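Demonstration Operators, Handheld Gripper (Household Tasks)

Sidwood Data Services, Killside site
Part-time and full-time, hourly
Reference: 1144

Sidwood records manipulation demonstrations for training robot policies. We are hiring operators for the Rerkovness program, which covers kitchen and tabletop tasks performed in furnished homes. Operators carry out each task by hand using grippers fitted with a wrist camera. A smaller share of the work is done by remote control from the Killside lab, on a fixed arm.

The job

An operator is assigned a task card, sets the objects to the start state on the card, performs the task at a steady pace, and resets. A full shift is six hours with two breaks. Work takes place in ordinary kitchens that stay in their normal condition. We do not clear counters, match tablecloths, or add lighting.

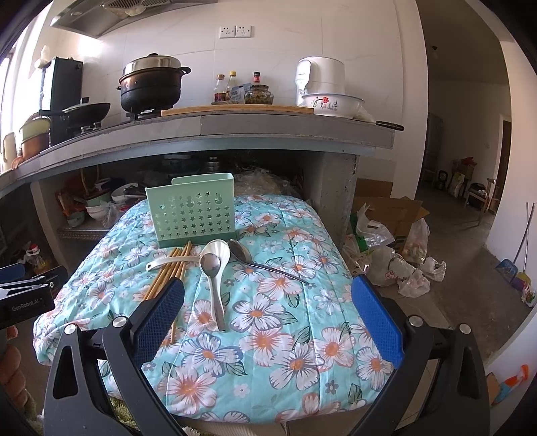 Utensil sorting is the first task assigned to new operators. It has a short reach and few objects, and errors are easy to find on playback. The usual start state has the holder standing upright at the back of the work area and the utensils in front of it: wooden chopsticks in a bundle, a white ceramic soup spoon across them, a stainless steel spoon, and a ladle lying diagonally to the right. The goal state is every item in the holder. Order is free unless the card specifies one. Long handles need a grasp point that leaves clearance over the rim, and thin round items must be picked up without dragging the fabric under them.

Two-handed cards use a gripper in each hand. Both devices must be tracked for the whole episode. If one loses tracking, the episode is marked void and repeated.

Duties

Check finger pads, lens, and battery at the start of every block.
Set start states from the card, with object poses varied between episodes as directed.
Perform pick, place, insert, wipe, pour, and fold tasks without touching the objects with bare fingers during recording.
Keep the gripper opening visible to the wrist camera through approach and release.
Flag drops, double grasps, and occlusions in the log. Failed episodes are kept and labeled. Do not delete them.
Return the room to the condition in which it was found.
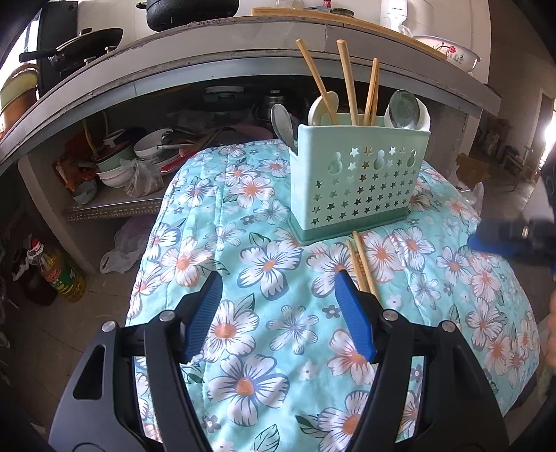 Pace matters more than speed. Episodes recorded in a hurry tend to contain jerky wrist motion, and these are rejected at review. Operators are expected to complete 700 accepted episodes in the training period, which is paid at the full rate. The count excludes void episodes and includes labeled failures. Reviewers send comments at the end of each shift.

Remote-control work

Operators who pass the handheld stage may be trained on the Leclerc teleoperation station. This is a leader arm with a foot pedal and two monitors. The same task cards are used, so that handheld and teleoperated episodes can be compared. Sessions at the station are limited to two hours per day.

Requirements

Age 18 or over and authorized to work in the United States.
Able to stand for two hours at a time and hold a light tool at chest height.
Normal or corrected vision. Color vision deficiency is not a bar.
Able to read and follow written procedures in English.
Comfortable working in other people's homes.

Prior robotics experience is not required. Experience in assembly, food preparation, lab bench work, or sewing is useful. Left-handed applicants are encouraged to apply, as the current data set is heavily right-handed.

Schedule

Morning shifts start at 8:00 a.m. and afternoon shifts at 2:30 p.m. There is no Sunday work. Travel between the Killside lab and the recording homes is paid time.

How to apply

Use the form on the Sidwood jobs page and quote reference 1144. Include your available shifts and your dominant hand. A cover letter is not needed. Selected applicants will attend a practical session of 45 minutes, using a handheld gripper on a simple place-and-release task. Applications remain open until the March intake is filled.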